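Home / News / Winter textile drive
Werkamo opens fleece and blanket collection
9/8/22

Red fleece, patterned or plain, is among the items Werkamo will accept at its new collection point in the Ollier building.

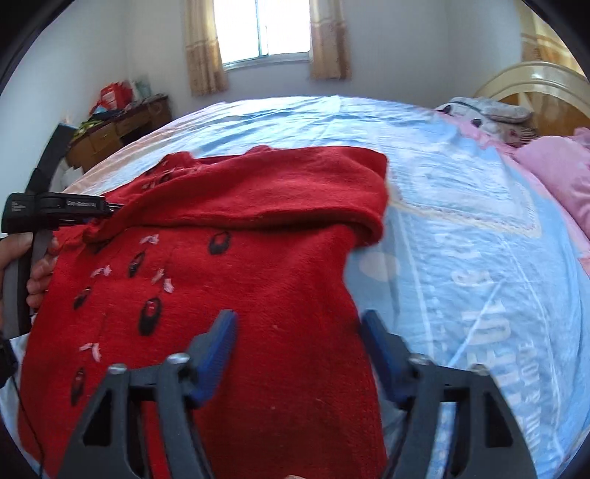
What to bring
The drive takes fleece clothing, throws and bedspreads in any color. Items should be washed, dried and folded. Pillows and comforters are not accepted. Each household may bring up to 2 bags.

Where it goes
Saraç will sort the donations by size and pass them on to families in December. Last winter's drive brought in 189 items. The goal this year is 500.

Drop-off is at the side entrance on Grellar Street. Bags should not be left outside when the door is closed. Empty bags are available at the front desk.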